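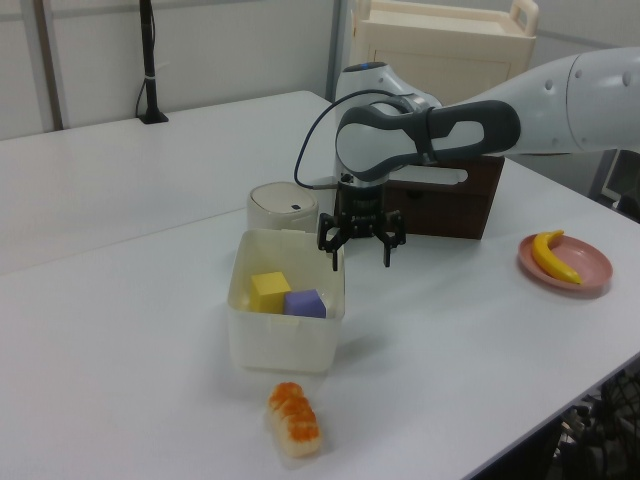 The arm over our table at robot club, with the tub, the foam cubes and the famous banana.

I've been promising a club update since May, and I'm sorry it has taken this long (marking, a cold, more marking). We're well into our second term at Odevstead now, and I still get a little thrill when I unlock the room and see that big white arm waiting for us.

The task this term sounds like nothing at all. You pick a thing up, you put it in the plastic tub, you go on to the next thing. The students named the project Prekovo, for reasons that were explained to me at great length and that I have completely forgotten, and they've thrown themselves into it. Everyone wanted to start with the sushi, of course. I'd suggested foam cubes, which are squishy and forgiving and have nice flat sides, and I was outvoted in a matter of seconds!

So we've learned a lot about toy food. The banana is a lovely colour against the pink plate and a real nuisance to grip, because the curve means the two fingers have to come down at just the right angle or it rolls away from you. One pair spent a whole afternoon on the wrist rotation alone, and their first version tried to turn the full 360 degrees to get somewhere it could have reached with a small nudge the other way. We all stood there watching it go round, cheering it on, and then they went back and fixed it.

The logbook is up to attempt 787, counting the ones where somebody forgot to open the gripper first. I'm rather proud of that logbook. The handwriting is dreadful in places but every run has a note beside it, even if the note just says "no".

Next up is our visit to Brarkesgate, where we'll have 20 minutes on the floor for our demonstration and, I'm told, a proper morning tea. The students are still arguing over whether to finish with the cubes or be brave and finish with the sushi. My vote is for the cubes, and you already know how my votes go. If you've got a favourite bit of toy food at home that you can spare, please send it along with your kid before 4 pm pickup. We'll give it a go.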